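Monday 26th April
Inspection of the small hand tool kits, bench room, Drandetti workshop
Checked by: Shagufta Awan
Kit: clear box with hinged lid, wire and mallet

I use the same list as in the first inspection, with two new points at the end of section B. Mark is OK, FIX or LOOK AGAIN. Comments are under each point where I had something to write.

## A. Work surface

- [x] **A1. Cloth is flat enough to work on.** OK
 Comment: The blue cloth has some soft wrinkles. They are not high, but please pull it straight before cutting wire, the small ends like to hide in the folds.
- [x] **A2. Cloth covers the complete surface.** OK
- [ ] **A3. No cut wire ends left from the last group.** LOOK AGAIN
 Comment: I passed my hand over it with a glove and felt nothing. I would like to check again with the lamp from Mostis when it comes back from repair.

## B. The box

- [x] **B1. Lid opens fully and stays open by itself.** OK
- [x] **B2. Latch closes with one click.** OK
 Comment: Closed and opened 12 times. In the other kit from Steiner the latch was weak already in July, so I was more strict with this one.
- [x] **B3. No cracks in lid or tray.** OK
 Comment: Look specially at the corners, and at the place where the hinge meets the lid. Clear plastic can have a fine crack which you only see from the side.
- [x] **B4. Only items of the kit inside the tray.** FIX
 Comment: There are small pieces of tan cardboard with the spools. I don't find them on the kit list. If somebody needs them, write them on the list. If not, they go in the paper bin.
- [x] **B5. Label with kit number on the outside.** FIX
 Comment: Must be done before the Premix group comes. I have a roll of labels in my drawer.

## C. Wire spools

- [x] **C1. Yellow wire, black spool.** OK
 Comment: The free end is tucked in. Please keep it so, a loose end at eye height is the most common small accident we have.
- [x] **C2. White spool with red.** OK
 Comment: Spool turns well and has no sharp edge.
- [ ] **C3. Length left on each spool is written down.** FIX
 Comment: Full spool is 100 meters. For the yellow I measured 33 used. For the other one there is no note at all and I did not have the time to unroll it.
- [x] **C4. Spools stand on the end and don't roll.** OK

## D. Mallet

- [x] **D1. Head sits tight on the handle.** OK
 Comment: Hold the handle and try to turn the head with the other hand. It must not move.
- [x] **D2. Wood without splinters.** OK
 Comment: There is a thin dark line along the handle. I went over it with my fingernail and it does not catch, so I don't count it as a crack. Next person please check the same line and write if it became longer.
- [x] **D3. Mallet is kept beside the box.** OK
 Comment: It is better beside than on top. The lid is not made for the weight.

## Open points

There are 4 points to finish: A3, B4, B5 and C3. I will do B5 myself. For C3 I need one more person to hold the spool while I measure. The kit can be used in the meantime, but the wire should be cut only with safety glasses on, also for short pieces.

Signed: S. Awan
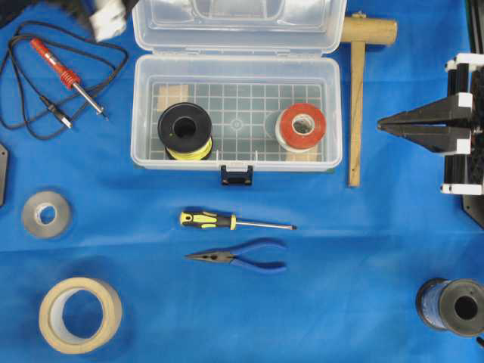
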